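Paltex Lens Care and Fitting: Frequently Asked Questions

These answers cover glasses ordered through Paltex, including remakes and replacement lenses fitted to a customer's own frame. Contact lenses are handled by a separate desk and are not covered.

Ordering

What do I need before I order?

A current prescription and a pupillary distance. The prescription must show sphere for each eye, plus cylinder and axis if you have astigmatism. Progressive orders also need the add power and a fitting height, and the fitting height has to be taken with the chosen frame on your face. A height measured on a different frame cannot be carried over.

My prescription does not list a pupillary distance. Can you work it out?

Not from the prescription. Some offices leave it off because it is a fitting measurement. Ask the office that examined you, or have it taken at the Ondilholm counter without an appointment. We accept either a single figure or one figure per eye. Progressive lenses need one per eye.

Can I reuse my old frame?

In most cases. Send the frame with the old lenses still in it. We trace the shape from the frame groove, but the old lenses protect the rims in the mail. We return frames untouched if there is a crack at the bridge, a stripped hinge screw that will not back out, or plastic that has gone white and brittle at the temples. Rimless frames are accepted only if the existing drill pattern can be matched.

Which lens material should I choose?

For mild prescriptions the standard plastic is optically the cleanest and the cheapest. Polycarbonate is the usual choice for children, sports and safety use. High-index plastic is thinner at the edge and starts to make sense for strong minus lenses, although a small round frame will often reduce edge thickness more than a change of material will. If the order form offers you a material your prescription does not need, you can ignore it.

Is the anti-reflective coating optional?

Yes on standard plastic. It is included on high-index lenses, which reflect more light when uncoated. The coating sold under the Pasent name adds a slick top layer that makes smudges easier to wipe off. It does not make the lens harder to scratch.

Cleaning and storage

How should I clean my lenses?

Rinse under lukewarm running water first to carry off grit. Put a small drop of plain dish soap on your fingertips, rub both sides of each lens, then rinse again. Shake off the water and dry with a clean microfiber cloth. Avoid soap with added lotion, as it leaves a film.

What should I keep away from them?

Household glass cleaner, acetone, bleach, paper towels and shirt hems. Acetone will dissolve some frame plastics on contact. Paper towels are abrasive enough to leave fine hairline marks that show up at night around headlights.

How often should the cloth be washed?

Every week or so if you wear the glasses daily. Wash it without fabric softener and let it air dry.

Can I leave my glasses on a table or desk?

Use the case where you can. If you have to set them down open, rest them on the folded edge of the temples with the lenses facing up. Lenses placed face down will pick up scratches at the most curved point, which is also the part you look through.
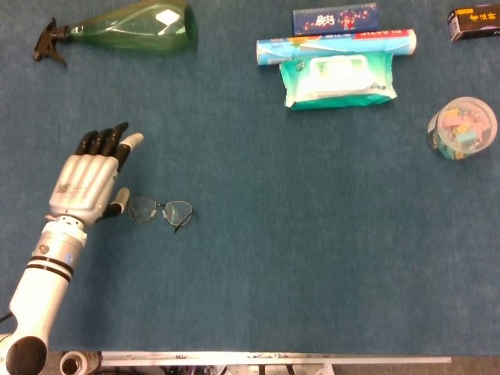
Soft surfaces are not automatically safe. Carpet, felt and upholstery hold sand and dust in the pile, and a lens dragged across them is scratched by the grit and not by the fabric. Lift the glasses straight up to avoid this.

Can I leave them in the car?

Not in warm weather. Heat makes the coating and the lens expand at different rates, and the coating cracks in a fine web pattern. This is called crazing. It cannot be polished out and is not covered by the warranty.

Fit and adaptation

How long should I give a new prescription?

Up to 2 weeks for progressives or a large change in cylinder. Single-vision lenses usually settle faster. Wear the new pair full time during this period - switching back to the old one restarts the adjustment. Double vision or a steady headache is a reason to call sooner.

The glasses slide down my nose. Can I adjust them myself?

Nose pads on metal arms can be moved inward by small amounts with your fingers. Move both pads equally. Plastic frames have to be warmed before the temple ends are bent, and this is better done at a counter with a frame heater. Do not use boiling water or a hair dryer on coated lenses.

One temple is higher than the other when I put them down. Are they bent?

Possibly. Check on a hard, level surface. A slight rock there does not matter if the frame sits level on your face, as ears are seldom at matching heights. Judge by the mirror first.

A screw keeps coming loose. What should I do?

Tighten it with a 5-sided or flat driver, whichever matches the head, and stop when the hinge moves with light resistance. If it backs out again, the thread is worn. The Sachdeva hinge kit contains oversize screws for most of our metal frames. It does not fit spring hinges.

Warranty and returns

How long is the warranty?

Coating faults such as peeling or bubbling are covered for 364 days from delivery. Frame breakage at a solder joint or hinge is covered for the same period. Scratches, crazing and damage from pets are excluded.

What if the prescription turns out to be wrong?

Send us the corrected prescription from the same office and we will remake the lenses once at no charge. The request has to reach us within 4 weeks of delivery. A remake uses the same frame and the same material. Upgrades are charged at the difference.

Do I have to send back the case?

Only for a full refund. For remakes and repairs, keep the printed case and ship the glasses in any rigid box - padded envelopes alone are not enough. Write the order number on a slip of paper inside the box. Parcels that arrive without one are held at Ondilholm until the sender gets in touch.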